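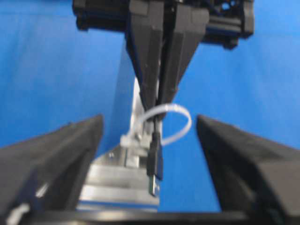
Progress report, cable handling software
Prepared by Brodie Halliday for the Levthorpe program office
6 September 2022

The short version: the planner is in decent shape, perception is behind, and I would not promise the October milestone yet.

Driler, our motion planner, now runs both arms from one schedule. It went through 500 simulated connector tasks without an arm-to-arm collision. I put little weight on that. The simulator treats a cable as a chain of stiff links, and real cable does as it pleases.

On the bench we logged 200 attempts before the August software freeze. The wrist camera feed is our main worry. Blur during the approach throws off the plug pose estimate, and the Szewczyk filter we bought in to fix this has mostly made the estimate late – smoother, but late. 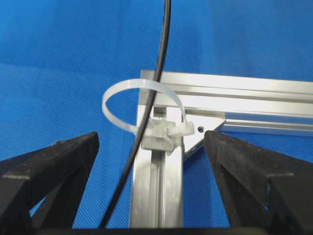

Cable ties are harder still. The strap is see-through, so the segmentation model tends to lose it against the mat. We have labeled 411 images out of a planned 2000. Brustitz says its labeling tool will speed this up. I have yet to see it do so on our data.

Request: move two weeks of planner time to perception, and hold off on the second Brustitz license until we have compared it with labeling by hand.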